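4.2 Collecting demonstrations in the shared workshop

Low-cost hand-held grippers have been offered as the answer to the shortage of manipulation data for two-handed tasks. The claim is that anyone with a printer, a bench and a free evening can record useful demonstrations. We set out to test that claim with the Kollosell pair, built from the published Ultard plans in the members' workshop at Pomside, and our view at the end of the build is less cheerful than the one we began with.

The plans call for an evening of assembly. Ours took most of August. The linkage arms had to be printed again after the first bushings went in crooked, and one jaw would not close evenly until the pivot holes were reamed by hand. None of this is hard work, but it is work that a person needs to know how to do, and the reports we have read leave it out of the cost.

We recorded 1,522 demonstrations over 5 household tasks. Of these, 438 were thrown out on review, most often after a slip or a late grasp by one of the two tools. Food containers were the worst group. Their walls are thin and smooth, and a clear wall gives the camera very little to work with. Figure 7 shows a two-tool hold of this type, with the rim braced from one side and the wall pinched between the pads of the other tool. A person can find such a hold by feel, through the handle. Whether a policy trained on the video alone can find it is another question, and we do not think the success rates usually quoted settle it.

We are also doubtful about variety. A shared bench collects the same racks and the same tubs week after week, and 600 of our recordings were made in one corner of the room. Jia, our baseline policy, did well on held-out recordings from that corner and poorly on the bench by the door, with the same objects and the same lighting rig. It would be easy to report the first result and stop there — several of the papers we reviewed seem to have done so.

Pad wear is a smaller matter but it should be logged. We changed pads only when a grip began to fail, so the early and late recordings were not made with quite the same tool. We did not correct for this in Table 3, and the last two rows should be read with that in mind.

Contact: Pomside workshop group, corresponding author | Copyright held by the authors | Back to top

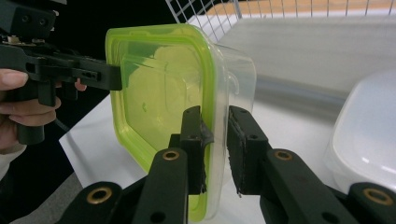

Figure 7. Two-tool hold on a clear container with a green rim.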